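3. El valle del Plosel y la gestión compartida del agua

3.1. Contexto y acuerdos previos

El Plosel es un río modesto si se lo compara con las grandes cuencas internacionales y, sin embargo, quienes hemos pasado alguna temporada en sus orillas sabemos hasta qué punto la vida cotidiana de los pueblos gira en torno a él. Nace en las tierras altas de Anitz, baja con bastante pendiente hasta el embalse de Postma y se reparte después, ya en la llanura, entre las comunidades de regantes y los municipios que beben de él. El reparto se rige todavía por un convenio antiguo, redactado cuando en la llanura apenas había frutales y el consumo doméstico se daba por resuelto con los pozos.

Conviene detenerse un momento en ese convenio, aunque el lector con prisa quizá prefiera pasar al apartado siguiente. Su articulado fija turnos de riego para los meses secos, pero guarda silencio sobre los caudales mínimos y apenas menciona el abastecimiento urbano. Los municipios de aguas abajo han ido llenando ese silencio con arreglos de palabra – muchos de ellos sorprendentemente duraderos – que funcionan bien en los años húmedos y con más dificultad en los secos. Oltmanns los llamó «acuerdos de cocina», expresión que hemos adoptado con gusto por lo bien que recoge su carácter doméstico, de sobremesa, y también la poca huella escrita que dejan.

3.2. Trabajo de campo

Las entrevistas se realizaron en junio de 2018 en 9 municipios de la cuenca, 3 de ellos situados por encima del embalse. Hablamos con 19 personas, entre regantes, técnicos municipales y vecinas con memoria larga de las sequías, y debemos a Theda Oltmanns la paciencia de haber revisado con nosotros las transcripciones. Las conversaciones eran abiertas, a menudo de más de 8 preguntas encadenadas sin orden fijo, y casi siempre acababan volviendo al mismo punto: quién avisa a quién cuando baja el nivel.
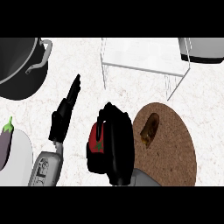 Figura 3. Usos domésticos: olla negra y recipiente transparente sobre una encimera de mármol claro (imagen generada por ordenador).

En los pueblos altos, el aviso corre a cargo del encargado de la compuerta, que telefonea a los de abajo antes de cerrar. En la llanura, en cambio, la información llega a través de la asociación Skirkix, que reúne a regantes de ambas orillas y publica los turnos en un tablón. Varias personas nos contaron que se fían más de la llamada que del tablón, y no nos parece un detalle menor. La cooperación descansa en relaciones personales cultivadas durante años, y el relevo de un solo encargado puede alterar el equilibrio de toda una campaña.

También encontramos diferencias en la manera de entender la escasez. Para los regantes es un asunto de calendario, de llegar o no llegar con agua al final del verano; para los hogares se mide en la presión del grifo y en las horas de corte. Los técnicos se mueven entre ambas lecturas con una soltura admirable – y con cierto cansancio, todo hay que decirlo – pero carecen de un foro donde ponerlas en común. El apartado 4 examina con más detalle si la junta del embalse de Postma podría asumir esa tarea dentro de las competencias que hoy tiene reconocidas.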